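Gokard Automation Community Help
Grippers and End Effectors

Hand-held gripper: mesh-lined fingers or smooth pads for mixed small parts?

Posted by Bemport Lab Office, May 2021

Our laboratory is comparing two finger sets for a hand-held gripper with a wrist camera. The work consists of picking small parts from a flat white table. We have recorded 543 picks with the first set and would like advice before we order the second.
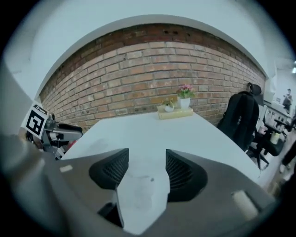
View from the gripper camera, fingers open; second device with its marker at left.

Our concern is whether the results will carry over to the arm, and whether the marker should be larger.

Kustport Technical Desk
We would advise keeping the camera position and finger opening identical for both sets. In our February comparison, a camera shifted between sets spoiled 20 recordings, which had to be repeated. Check the marker at the far left of the fisheye view, where distortion is strongest. Enlarge it only if detection drops out — a larger marker may catch on fixtures.

Mkhize Integration
We use smooth pads and have had no complaints. They are easier to clean.

Bemport Lab Office
Thank you. We will fix the camera mount first and order the smooth set afterward.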